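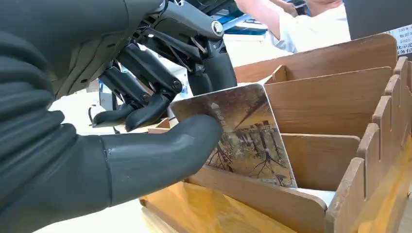 Figure 1. Card held between thumb and finger, lower corner in a slot of the rack.

Unit 5: Putting a Thin Thing in a Narrow Place
Robot Manipulation Studio, course handout
Nallesport Technical College, September

Welcome to the unit I look forward to all year! You have moved blocks and you have stacked cups. Now you get a card with rounded corners and a plywood rack, and you'll find out how much your own fingers have been doing for you since kindergarten.

What to look at in Figure 1

The thumb presses on the face of the card and one finger sits behind it. That is an opposed grip, and it's the one I want in your first attempts. Then look at the angle. The card is tilted, with one lower corner dipping into the slot and the opposite upper corner raised near the fingertips. We call this corner-first entry. A tilted card only has to get one corner into the gap, so a small sideways error won't ruin the attempt. Once the corner is in, the divider can help guide the rest.

Notes from lecture

Grip force. Too little and the card turns between the fingertips when it touches wood. Too much and it bows, and a bowed card takes up more room than a flat one. Start low and go up in small steps.

Where to hold it. Hold near the top edge. Your fingers have to stay clear of the dividers all the way down - this was the most common mistake last year, and I made it myself in the demo.

The rack. The dividers step up in height from front to back. A wrist path that clears the front one may hit the one behind it, so plan each slot separately.

Lab work

Teams of 2. Each team makes 30 insertions using the Cloneo control software and writes down every one, good or bad. For each attempt record the slot, the tilt at first contact, and how it ended (seated, jammed, dropped). Please don't skip the ugly ones, they're the best part of the discussion!

The best team last year seated 89 percent. I would love to see that beaten.

Reading

Jedine lab manual, the chapter on contact and compliance. The De Haan notes on peg-in-hole problems are optional but great fun, and a card in a slot is a close cousin.

Turn in your log sheet and one page of comments before we start Unit 6. Bring questions - the odder the better.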